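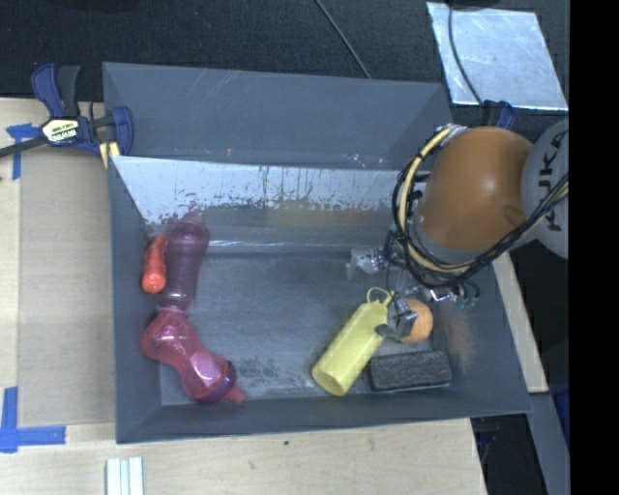

Squeeze bottles, toy food and a black block in a grey bin with sloping walls.

Living with one bin
Storage, July 9, 2018

Households that sort small items into many boxes tend to stop sorting by May. The alternative is a single open bin, emptied on a schedule. We kept one in a family kitchen in Arkville for 80 days and noted what went in and how it wore.

Shape matters more than volume. Straight sides stack well in a cupboard, but they trap flat items in the corners. Flared walls let a hand reach the floor at an angle, and a long bottle can lean against the slope with its top within reach. The penalty is footprint: the rim takes up more shelf than the base does.

Finish is the next question. Grey hides dust and shows scratches. Pale lines near the upper edge and dark scuffs on the floor are ordinary wear and need no treatment. Marks that sit on the surface usually lift with warm water and a drop of washing-up liquid. Scouring pads should be avoided, as they leave a patch that collects dirt faster than the rest.

Squeeze bottles are the awkward tenants. Laid flat, they roll until something stops them, and a waisted bottle settles at whatever angle its bulges allow. Check that each cap is closed before it goes in. A bottle with a loop at the cap end can hang from a hook instead, freeing floor space for things that cannot.

Toy food causes less trouble. A carrot or a round fruit wipes clean and weighs little, though round pieces belong at the side, where a heavier object can hold them. Real fruit should be kept out altogether.

A single layer is the working limit. Once items overlap, the lower ones go unused. Our test household set aside 10 minutes a week for clearing and kept to it.

Ghorbani sells a flared bin with a base 300 mm wide. The Trusteck version is deeper and harder to wipe at the corners. Zurar supplies lids separately, in grey only.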